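Wagner Camargo
브라질 사람, 한국어로 일하고 한국어로 씁니다

2018년 7월
한국어로 회사 메일을 쓰는 것에 대해 이어서 적겠습니다. 저는 한국어를 스물세 살에 시작했습니다. 틀린 문장이 있으면 부드럽게 알려 주십시오.

1/
지난 6월에 제가 보낸 메일을 전부 다시 읽었습니다. 모두 263통입니다. 읽는 데에 주말 이틀이 걸렸고, 부끄러워서 중간에 산책도 한 번 나갔습니다.

2/
제일 많이 쓴 문장은 "확인 부탁드립니다"였습니다. 포르투갈어에는 이것과 똑같은 말이 없습니다. 그런데 저는 이제 포르투갈어 메일에도 비슷한 말을 억지로 넣습니다. 상파울루에 있는 누나가 "너는 왜 나한테 확인을 부탁하니?" 하고 물었습니다.

3/
처음에는 "수고하세요"를 윗사람에게도 썼습니다. Gruter의 부장님께 1년 가까이 그렇게 썼습니다. 부장님은 한 번도 말씀을 안 하셨고, 옆자리 동료가 점심을 먹다가 조용히 알려 주었습니다. 저는 그날 국을 다 못 먹었습니다.

4/
지금은 "감사합니다"로 끝냅니다. 재미는 없지만 안전합니다. "감사합니다"와 "고맙습니다" 중에 어느 것이 더 맞는지는 물어볼 때마다 답이 다릅니다. 어떤 분은 둘이 같다고 하시고, 어떤 분은 고맙습니다가 더 따뜻하다고 하십니다.
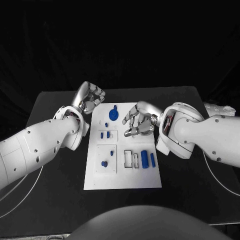
5/
호칭도 어렵습니다. 저는 Camargo가 성인데 사람들은 저를 "와그너 님"이라고 부릅니다. 거래처 Caldeira에서는 "카마르고 과장님"이라고 합니다. 저는 과장이 아닙니다. 정정하는 메일을 두 번 썼다가 두 번 다 지웠습니다. 어떻게 써도 화가 난 사람처럼 보였습니다.

6/
그리고 "네"와 "넵"과 "넹"이 있습니다. 교과서에는 "네"만 나옵니다. 저는 "네."라고 마침표까지 찍어서 보냈는데, 후배가 제가 기분이 나쁜 줄 알았다고 합니다. 마침표는 문장의 끝이라고 배웠습니다. 그래서 지금은 후배에게 "넵"을 쓰고, 마침표를 뺍니다. 아직도 뺄 때마다 조금 불안합니다.

7/
제가 쓰는 방법을 적겠습니다. 정답은 아니고 제 습관입니다.

첫째, 메일 제목을 제일 나중에 씁니다. 제목을 먼저 쓰면 내용이 자꾸 제목과 달라졌습니다.

둘째, 한 문장에 "-는데"는 한 번만 씁니다. 한국어를 배우는 사람은 "-는데"를 너무 좋아합니다. 저는 한 문장에 네 번 쓴 적이 있는데, 읽다가 누가 무엇을 했는지 저도 몰랐습니다.

셋째, 보내기 전에 소리를 내어 읽습니다. 사무실에서는 입술만 움직입니다.

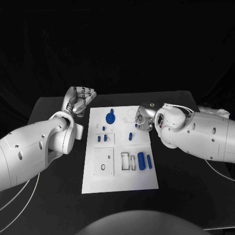
넷째, 잘 쓴 메일을 받으면 따로 저장합니다. 제 폴더 이름은 Drundel입니다. 뜻은 없고, 다른 폴더와 헷갈리지 않아서 좋습니다. 거절하는 메일이 제일 귀합니다. 한국어로 예의 있게 거절하는 문장은 혼자서 만들기가 정말 어렵습니다.

8/
Drundel 폴더에서 제가 제일 좋아하는 문장은 Prutum의 어느 담당자분이 쓰신 것입니다. "이번에는 함께하지 못하지만, 보내 주신 자료는 끝까지 읽었습니다." 거절을 받았는데 하루 종일 기분이 좋았습니다. 나중에 저도 다른 분께 이 문장을 썼습니다. 물론 자료는 끝까지 읽고 썼습니다.

9/
댓글로 질문하신 분이 계십니다. 맞춤법 검사기를 쓰느냐고요. 씁니다. 그런데 검사기는 띄어쓰기는 고쳐 주어도 "이 말은 조금 차갑습니다" 하고 알려 주지는 않습니다. 그것은 아직 동료에게 물어봅니다. 하루에 한 번만 묻기로 정했습니다. 동료도 일을 해야 하니까요.

10/
다음에는 전화에 대해 쓰려고 합니다. 메일은 고칠 시간이 있지만 전화는 없습니다. "실례지만 어디시라고요?"를 처음 들었을 때 저는 "지금 화장실 앞입니다"라고 대답했습니다. 그 이야기부터 하겠습니다.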